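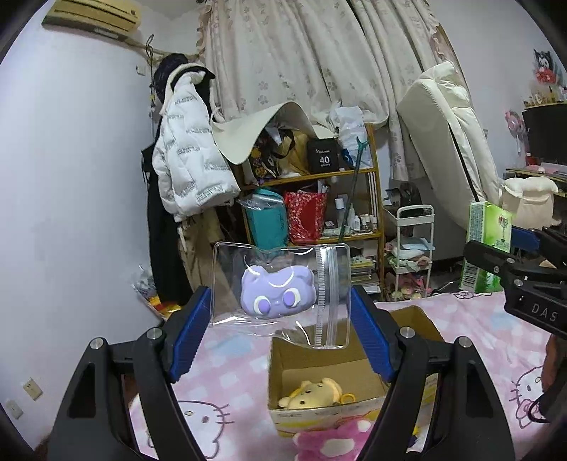 The first thing she does at the open day is hand me the grippers. No safety talk, no slideshow, just one in each hand and a heap of small things on a table to pick up.

"Everyone wants to talk first," she says. "Have a go, then we'll talk, and your questions will be much better."

She's right. I've been writing about automation for long enough to have opinions about it, and most of them last as long as it takes me to drop a plastic zip pouch for the third time. The jaws close exactly when I ask them to. What they close on is another matter! I come in too low, the pouch skates off sideways, and I end up chasing it around like the last pea on the plate.

"Pouches are horrible," she says cheerfully. "I love them."

She runs the handling group at Prandden, a small outfit that teaches robots to deal with ordinary household stuff, and twice a year the doors are opened to anyone who fancies a look. When I arrived there was already a queue down the hallway, plenty of kids in it, and a good many grandparents who'd been told they were only coming to mind the coats. The group doesn't build robot arms. It collects the movements that arms learn from, and it collects them by having people do the work by hand, with jaws in place of fingers.

I ask why they bother with the jaws at all. Surely you could just film somebody's hands?

"You can, and people do good work that way," she says. "But your hand has a thumb and a palm and skin that can feel a crease. You'd use all of it without noticing. Put the gripper in your hand and you can only do what the robot could do. If you find a way to get the thing out of the box with two pads and a squeeze, we know there's a way."

The box is her favourite exercise. You take a carton of mixed bits and pieces, toys and packets mostly, and you empty it or fill it, one item at a time, with a gripper in each hand. It sounds like nothing. After ten minutes my forearms were aching and I had developed a real grudge against anything see-through. A clear pouch catches the light differently every time you tilt it, and it has no fixed shape, so the spot you meant to pinch has moved by the time you get there.

"The cameras don't enjoy the shine either," she says. "A hard box with square corners is easy to learn. A wrinkly bag throws back the ceiling light in a different place every second, and the program has to work out that it's all the same bag. So we want plenty of them. We want them lying flat, standing up, half under something else."

Her colleague, who looks after the training side and has the patience of a swimming teacher, showed me the trick. Don't go for the middle. Nudge the pouch against the side of the carton until it stands up a little, then bring the pads in on the two edges. He did it in one smooth motion, turned it, and set it down the right way up. I did it in five motions and a bit of muttering, but I did it, and I'll admit I looked around to see if anyone had noticed.

"That counts," he said. "Keep the slow ones. A robot is going to fumble too, and it needs to have seen someone recover."

I found this the most interesting thing I heard all day. I'd assumed they would throw out the clumsy attempts and keep the elegant ones. Some do get thrown out, he told me, mainly the ones where an item has gone onto the floor and stayed there. But a grab that slips and is caught again is worth having, and so is a change of mind halfway.

They have 18 people doing this regularly, and a good part of it happens away from the workshop, in real rooms with real clutter in them. She is firm on that point.

"We had a lovely tidy bench when we started. Grey top, grey walls, one object in the middle. The program got wonderful at grey benches," she says, laughing. "Then we tried it on a bed with a patterned sheet and it was completely lost. Homes have curtains and cords and shelves full of somebody's books. You can't clear all that away for the robot, and I wouldn't want to live in the house if you did."

The software that sorts the recordings is called Gitska, and on the day they had it up on a big screen so that visitors could watch a run played back a few moments after they'd finished. The kids adored this. One girl did the box exercise four times to beat her brother, and by the last go she was working both hands at once, left one holding, right one reaching for the next thing. The training fellow watched her with his arms folded and asked, quite seriously, how old you had to be for a summer job.

In the next room was Goment, the arm that had learned from all this, with a carton of its own. It's a two-handed machine and it moves slowly, with a small pause before each grasp that makes it look as if it's thinking the matter over. I watched it through a run of 30 items. It missed 2 of them on the first try, both soft packets, and went back for each without anybody touching a key. The room clapped! I clapped too. I'd been fighting with the same sort of packet an hour earlier and I knew what it was up against.

I ask her what it still can't do.

"Oh, heaps. Things that are stuck together. Anything floppy and long, like a scarf. And it doesn't know when to be gentle unless we've shown it something similar," she says. "It'll hold a soft toy and a tin with much the same idea in its head. We're working on that now, with different pads."

And in a home, doing somebody's tidying?

"I won't give you a year. People always want a year. What I'd like is for it to unpack a box for someone whose hands hurt, and put the things where they want them. My mum's hands hurt. So I think about it quite a lot."

She had to go then, as a fresh group had come in and were eyeing the grippers. The next open day is in February, and the box exercise will be set up again, with a harder carton for anyone who's been before. I've already put my name down for that one, and I've been practising at home with a pair of kitchen tongs and a bag of frozen corn.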